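Goleck Desk Mic Kit for Talk Shows and Interviews

For hosts who record across a desk. Local cable, podcast, community station, whatever. Two mics, one small mixer, all the cables. Made by Goleck, sold and packed by us in Lumwood.

In stock. Orders in by 9 a.m. go out same day, not on Monday holidays tho.

What you get
Host mic on a low desk stand
Guest mic, same capsule, longer neck
Four-channel mixer with headphone out
Two 25 foot cables
Foam windscreens, one spare
Cloth bag (black only, the gray is gone)
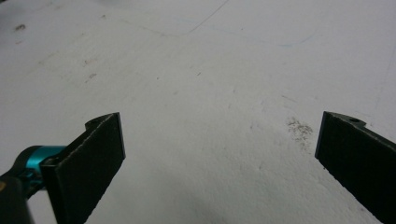
The guest mic is the one people ask about. Long neck, bends and stays put. Guests lean back, look at the band, turn to the audience. Pickup is wide enough to keep them in it. Host mic is tighter, less room noise. Don't swap them, labels are on the underside.

Mixer is simple. Gain, level, mute for each channel. Mute is silent, no thump on air. Headphone out is loud, start low. Runs on the wall adapter or a 9 volt battery, battery not included. Use the adapter for anything longer than a single show.

Works with most cameras that have a line input. Phones need the small adapter, sold seperately, see the Eskola cable page. Eskola also makes the shock mount that fits both stands. Worth it if your host taps the desk.

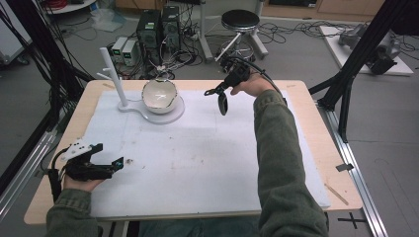 Setup
Stands first, then cables, then power. Keep the guest mic a hand's width from the edge of the desk. Have both people talk at once and set levels off the louder one. Laugh too. Laughs are what clip. If there's a live audience turn the house speakers away from the desk or you'll get feedback on the guest side.

Can I add a third chair? Yes, channel three is open, order another guest mic. Channel four is line only, for walk-on music or clips.

Shipping and returns
Flat rate in the lower states. Pickup at the Niltedbridge counter, bring the order number. Return unused in 25 days. Opened windscreens can't come back. Mixer has it's own warranty card in the box, fill it out.

Schools and stations ordering 50 or more, use the quote form. September is busy so get those in early.

Replacement foam, necks and adapters are on the parts page.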